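About Lonosora

Lonosora checks what parcel carriers charge and what they deliver, and sends the difference back to the shops that paid for it. We are not a carrier and we don't own a van. We read carriers' invoices line by line, which is dull work, and we argue about what we find.

How we started

Geeta Pant ran the post room for a mail-order lamp business and got tired of paying "remote area" surcharges on addresses she could see from the bus. She complained. The carrier told her the postcode list was correct because it was the postcode list. She kept a spreadsheet, and by June it had 921 disputed charges in it.

Tove Thorlacius had worked on the other side, in the billing office of a regional delivery firm, and knew how those lists got made. Somebody copied last year's and added to it. Very little was ever taken off. The two of them set up Lonosora with 2 desks and a borrowed printer.

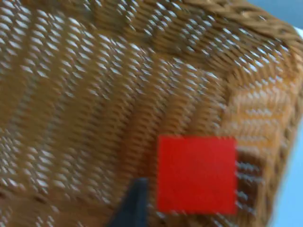
We had assumed most of the errors would be honest slips that fell evenly on both sides. They didn't. We have seen parcels measured as larger than the box they were packed in, and "second attempt" fees for streets where there was no first attempt. Undercharges do exist, and we report those as well, though it makes for a short report.

What we do

You send us your invoices and your own dispatch records. We compare the two, claim what can be claimed and tell you which charges you will probably have to live with. If a claim is too small to be worth your time, we say so.

We also look at delivery claims. "Delivered" is a word carriers use quite freely. It can mean handed over, left in a hedge, or scanned at the depot by someone who wanted to go home. Where the record is thin, we ask for more of it, and we keep asking.

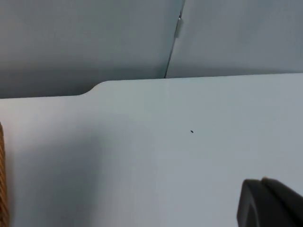
A white tabletop.

What we don't do

We don't promise a percentage. Plenty of firms in this trade do, usually in large type, and we would like to see their sums. Some clients get back a useful amount. Others find their carrier has billed them fairly, and they have paid our reading fee to learn it.

We don't recommend carriers for commission either. We were offered it by a comparison site and said no. If you ask which one we'd use, the answer depends on what you send and where – and it may well be your local post office counter.

We are wary of delivery "solutions" in general. Tracking maps with a little moving van are pleasant to watch, but the van on the map and the van on the road are not always on speaking terms.
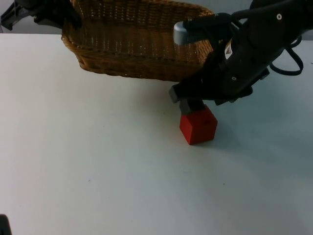

Who we are

Geeta Pant – claims, and most of the arguing.
Tove Thorlacius – tariffs and surcharges.
Nour Masri – client records. First person to ring if you're missing an invoice.
Rogério Lopes – cross-border parcels, customs charges and handling fees.

Working with us

We take on shops sending at least 200 parcels a month. Below that, our fee tends to eat the refund. Notice is 3 weeks on either side, in writing, and an email counts as writing.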